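Section 4. Card Stations: Working Alongside the Arm

Applies to: Nalldale card-filling benches with the Matei arm and Jonia control software 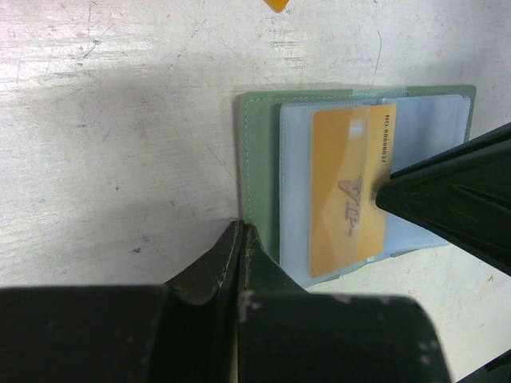
Figure 4-1. Gripper at an open card holder, VIP card in the sleeve.

4.1 What changes for bench staff

Before the arm was installed, each bench operator filled holders by hand and checked card numbers at the end of the batch. With the arm running, the operator loads trays, checks sleeves, and handles the holders the arm sets aside. Filling by hand is still part of the job during stoppages and for odd sizes.

A full batch is 200 holders. Batch size is set by the shift lead and should not be changed at the bench.

Operators who worked the manual line at Curnbridge keep their bench assignments. Each one needs a sign-off from Musyoka Obura before running the arm alone.

4.2 Before you start

1. Wipe the tabletop with a dry cloth. Scratches and scuffs in the surface are acceptable. Loose grit is not.
2. Clear the table of stray cards and small items.
3. Check the fingertips for wear. Rubbed patches in the dark coating may be left alone. Report any chip or sharp edge.
4. Sign in to Jonia and open the batch sheet.
5. Confirm that the number of the first card matches the first line on the sheet.

4.3 Running a batch

1. Place the holder on the table, open, with the pages facing up.
2. Smooth down the clear sleeves. A slight curl along the edge will pass.
3. Step back behind the yellow floor line.
4. Press START on the bench panel. The arm runs three practice moves without touching the holder.
5. Watch the first 16 holders. If the card number or the VIP lettering ends up facing down on any of them, press HOLD.
6. When the batch light turns green, remove the tray and enter your initials.

Note: Glare on a sleeve can keep the camera from reading a card number. Jonia shows code 229. Turn the bench lamp away from the holder and press RETRY.

CAUTION: Do not reach between the fingers while the arm is powered, even when it is still. Press HOLD and wait for the amber light.

CAUTION: Do not pull a card out from under a finger. The sleeve can tear. Use OPEN on the panel to release it.

4.4 Holders set aside by the arm

1. Press HOLD.
2. Take the holder from the reject tray and look for torn sleeves or pulled stitching.
3. Refill by hand if the holder is sound. Scan the card and choose MANUAL.
4. Put damaged holders in the gray bin with a tag.

Manual refills count toward the operator's batch total in the same way as before.

4.5 Breaks and shift change

Operators rotate off the arm bench every two hours. Do not leave a batch running during the change. The incoming operator repeats steps 3 to 5 of 4.2.

Questions about rotation or training go to Shabani Ondieki at the Nalldale floor office.

Section revised October 12, 2021. Replaces the September issue.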